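Why Does a Tablet Turn Its Picture Around?

When you turn a tablet on its side, the picture turns too. How does the tablet know which way is down?

Inside it there is a very small part called an accelerometer. This is a long word, but the idea is simple. The part has a tiny weight on tiny springs, much smaller than a grain of rice. The Earth pulls the weight down all the time. If you turn the tablet, the weight pulls on the springs from another side, and the tablet feels the change.

A screen has 4 sides, so the tablet must choose which of them is the top. It then draws everything again, very fast.

Try it with the drawing game Kubo. Hold the tablet straight up and turn it slowly. At some moment the picture jumps to the new side. Now put the tablet flat on a table and turn it like a plate. Often the picture stays as it was, for the Earth still pulls through the back of the tablet.
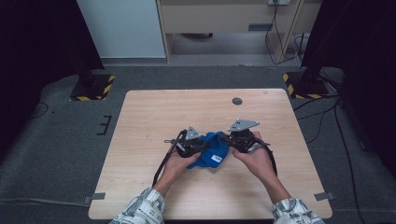
A reader from Prostow asks if the picture would turn in space. In a spaceship which floats around the Earth, the tiny weight floats also, so the tablet cannot feel where down is.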